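Talks > Spring meetup > Speaker notes
6 min read

What a trade-in is worth: notes for the Bickerstaff library talk, March 2024

Speaker: Nurhan Kocabaş

Start without the slide up. Ask who has a box of old games at home. Then ask who has ever taken one to a store and come home with it again.

Say who I am. I worked the trade-in counter at Bronow for six years and now I write the pricing guide at Plunitz. I don't get a cut from any store. Marjorie will ask about that anyway, so get it in early.

Slide 1 - The two numbers

Every store has a shelf price and a buy price. People look up the shelf price and expect something close to it. At Bronow a game that sold used for $14 usually bought in at $6. The gap paid for the rent, the staff, the discs that came back scratched and the copies that sat there for a year.

Pause. Someone always says that's robbery. Let them say it. Then move on to cash and credit.

Slide 2 - Cash or credit

Credit is nearly always higher. Take it only if you were going to buy something there this month. Credit slips get lost. Zoila Londoño kept a jar of expired ones at the counter and it was full by October.

If you want cash, ask for the cash number first. Some clerks quote credit and only mention the difference when you're signing.

Slide 3 - When to sell

Sports games: sell before the next one is announced. After that the buy price drops to almost nothing and never comes back.

Long single-player games hold up for the first couple of months. Finish it, sell it. If you've had it in the wrapper since you bought it, you are not going to play it this month either.

Boline is the one to use here. Show the chart. The price was flat all summer, then the download version went on sale and used discs fell in the same week. They picked up a bit when the sequel was shown, and that lasted about 13 days. Don't spend long on this, last time I lost the back row.

Slide 4 - What lowers the offer

- No case
- Wrong case (check before you leave the house)
- Rental stickers
- Scratches on the label side, which are worse than scratches underneath
- A used download code in a bundle that was priced with the code

Manuals hardly matter for newer games. For older cartridges they matter a lot, and the box can be worth more than the game. Hold up the two boxes here. Pass them along the left side first, they got stuck on the right last time.

Slide 5 - Selling it yourself

More money, more work. Take off shipping, the fee and the padded envelope before you compare it with the store's offer. On a cheap game the difference can be a dollar or two. On anything over $200, such as a sealed collector's set, sell it yourself and pay for tracking.

Photograph the disc, both sides, and the spine of the case. Lionel Whiteley sold most of his collection this way and had one dispute, over a cracked hinge he hadn't shown. He gave a partial refund and kept the sale.

Local pickup: meet inside the library lobby or somewhere similar. Bring the console's power cable if it's a console. Buyers want to see it turn on.

Slide 6 - Before you go

Log out of your accounts. Wipe the console. Check that there's no disc in the drive - we found one most weeks at Bronow.

Call two stores on the same day and ask for the buy price by title. Write it down with the clerk's name.

Questions. Phyllis Penrose has the microphone and will take the front tables first. If it goes quiet, bring up controllers.
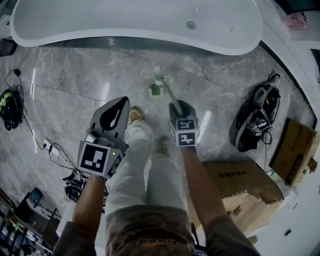

Controllers get tested stick by stick, so mention any drift before the clerk finds it. Third-party ones mostly aren't bought at all. Printed price sheets are by the door, one per household please.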